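Humidity and willow - cracking on the rim

jullden_mark2
Posts: 200
Oval basket, buff willow, bought in February from the Vedside shop. It lives in a room with underfloor heating and the hygrometer reads low most evenings. The rim creaks when lifted and I expect splits next. Is soaking the whole thing advisable, or does that loosen the weave?

pliver
Posts: 1,174
Do not soak it. Willow swells across the rod far more than along it, so a full soak followed by quick drying leaves the weave slacker than before. Mist it lightly outside, twice a year, and dry it in shade.

Aitken_B
Posts: 11
Disagree. I have dunked mine in the bath for 6 minutes every spring and the weave is as tight as when I got it. Misting wets the outer face only. The creak comes from the core of the rod.

pliver
Your method may suit thick rods. On skeined work it will lift the ends. Which is yours?

Aitken_B
Whole rod, not skeined. Fair point on that.

jullden_mark2
Mine is whole rod as well, as far as I can tell.

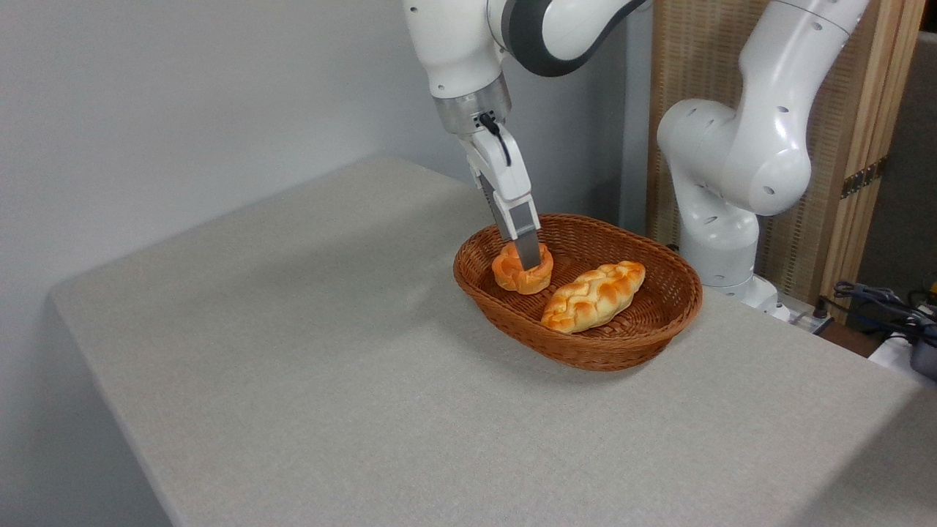
Oval wicker basket on the big table, light grey cloth.

pliver
Oval ones take most strain at the two ends, where the rods turn tightest. Check there first - run a fingernail along the inside of each turn and feel for a raised edge. If you find one, leave the basket alone until the room is damper.

osier_lane
I would move it off the heated floor before doing anything with water. Standing it on a shelf made more difference to mine than oil or misting did. Also, do not use linseed oil on buff willow. It goes sticky and collects dust.

Aitken_B
Agree about the oil. Still not convinced by misting.

jullden_mark2
Moved to a shelf. Will mist on Saturday and report the hygrometer readings.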